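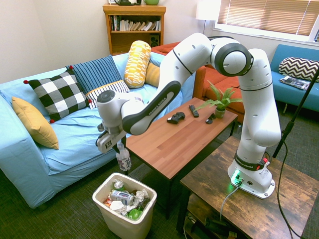 Who decides when the bin is full?

The safety lead at Plindomier has read all 221 pages of the draft code for household robots, and she is not impressed. "Six of them are useful," she says. "The rest tells you to be careful."

Her firm tests tidying routines for Vestix, which wants the code's approval mark on its packaging by March. Clause 13 is the one that bothers her. It says an arm must put waste "in a suitable receptacle". It doesn't say what the arm should do when the receptacle has no room left.

"A person squashes it down or goes and empties it," she says. "An arm has to be told. If the rule is silent, every firm picks its own answer and they all get the same mark."
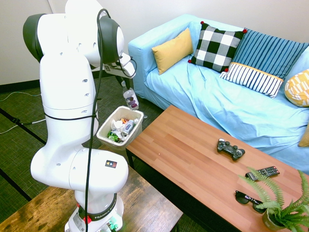

Druvinell, which helped to draft the code, takes the opposite view, saying that a rule for every full bin would run to thousands of pages and be out of date before it was printed. She has heard that before. She would settle for one line: if there's no room, stop and ask.

I put it to her that stopping and asking is what people buy these machines to avoid. She laughs. "Then they should read the complaints." Lui, the trial her team ran last winter, logged 41 of them, and over half concerned things left on the floor.

The testing itself doesn't comfort her much either. The code lets a maker choose its own room, its own objects and its own pass mark -- and then sign its own form.

"I could pass a toaster on that," she says. The comment period closes at noon.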